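Nostcombe Airfield History Pages: Frequently Asked Questions
Last revised January 31, 2020
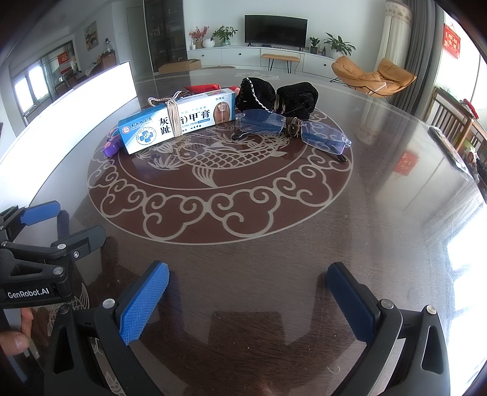 Myfanwy Craddock wrote to ask whether the night flight of July 1961 was ever officially admitted, and if so by whom, and why her copy of the station log goes straight from one page to another with no entry for it at all. She added that she had read the Aaltonen book twice and come away more muddled than when she began.

You are in good company, Myfanwy! Hers is the letter we get most often in one form or another, so we have put it first and answered it at some length, and the rest of the page follows on from it.

Was the night flight ever admitted?

Partly. The base newsletter for that month mentions "a late arrival" and says the mess was kept open, which is a funny thing to do for a plane that was never there. The official station history, written years later, says the field was closed that night for work on the runway lights. Both of these can't be right as they stand, though we have had kind letters from readers who think they can (one suggested the mess was open for the electricians, and we do rather like that idea).

Why does the log skip a page?

The copy most people have is a photocopy of a photocopy, and the page numbers were written in by hand at some later point. On the version we work from, the jump comes between the evening weather report and the next morning's fuel delivery. That may mean a page was taken out. It may also mean that someone missed a sheet at the copier, and anyone who has ever fed a thick stack of old paper through an office machine will know how easily that happens. We would dearly love to see the original, and if you know where it is, please write.

Who was supposed to be on board?

Most versions of the story say General Dareck. His office diary has him at a lake cabin that week, fishing, with no visitors. His driver, in an interview taped when he was an old man, said he picked the general up from "the field" in the middle of the night and drove him home, but he gave no year, and he had driven him for 6 summers. We have listened to that tape more times than is good for us and still can't settle it.

What does the Aaltonen book say?

Aaltonen believes that the general flew in for a meeting about the Ondero radar station and that the fishing trip was a cover story made up afterward. It is a lively read and the chapters on Ondero itself are very good indeed. Where we part ways is over the footnotes. There are five for the night in question, and four of them lead back to the same retired mechanic, who told the story a little differently each time. We don't say he was making it up, only that one man's memory is being asked to carry a great deal.

Have the government files been released?

Some have. The set that came out runs to 2,903 pages, and before you get too excited, most of it is supply forms (blankets, paint, a surprising amount of canned fruit). There are 60 pages held back in full. The cover sheet gives the reason as radar equipment, which fits with Ondero but would also fit with almost anything else going on at an air base in those years.

So what do you believe?

Oh dear, we do get asked this! The two of us who keep these pages don't agree. One thinks a plane came in and that it was nothing more mysterious than a general who wanted to sleep in his own bed. The other thinks the meeting took place, and points to the withheld pages. We have been having this argument over supper for years and are happy to go on having it.

Can I visit the airfield?

The old perimeter road is open to walkers, and you can get a fair look at the control tower from the north gate. The runway is farmed now, so please keep off the crops and shut the gate behind you.

How do I send in a letter, photograph or family story?

Please do! Send copies and keep your originals safe at home. Tell us the name of the person in the story, what their job was at Nostcombe, and whether you would like your own name left off the page. We answer everybody in the end, although it can take us a good few weeks when the mail piles up.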